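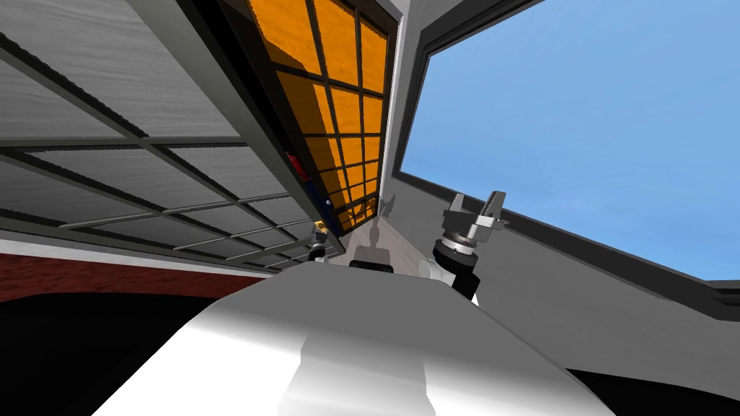 A white robot with its silver gripper pointing up, next to a window.

How do you get into a college?

My cousin started at Tully College in February, and for months before that all I heard about was "my application". I'm nosy, so I asked her a heap of questions, and then I rang the college and asked them a heap more. I found out plenty!

A college is a place you can go after high school to learn a job, like cooking, nursing or fixing engines. You can't just walk in and sit down on the first day, though. You have to apply, and applying means asking for a place and telling them a bit about yourself.

First you fill in a form. My cousin's was 2 pages long (she thought it would be way longer). It wanted her name, her address, which school she went to and which course she'd like to do. She also had to send her school report, and a short letter about why she picked that course. Hers was baking, so her letter was mostly about scones.

Some colleges ask for money when you hand in the form. It's called an application fee, and it helps pay the people who read everything. At Tully it was 60 dollars. If your family can't manage that, you can ask for a fee waiver, and that's a fancy way of saying "you don't have to pay".

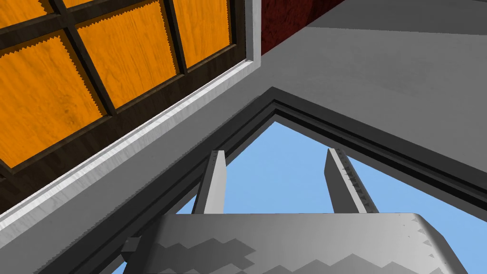
Next comes the part my cousin hated, the waiting. Each course only has so many places, and the people in the admissions office have to read every form before they can choose. I like to picture a course as a big wooden frame divided into panes, like a panel with orange panes set in dark brown wood. Every pane is one place, and once they're all filled there's no room for another. The baking course had 53 places last year and nearly 78 people wanted one!

So what happens to everyone else? Some go on a waiting list. If somebody changes their mind, the next person on the list gets a call. Others try a different college, like the one over in Sidbridge, or they have another go next year. Missing out feels rotten, but plenty of people get in on their second try.

When you do get a place, the college sends you an offer. You have to answer it by the closing date, or they might give your spot away. My cousin said yes in her pyjamas, before she'd even had breakfast.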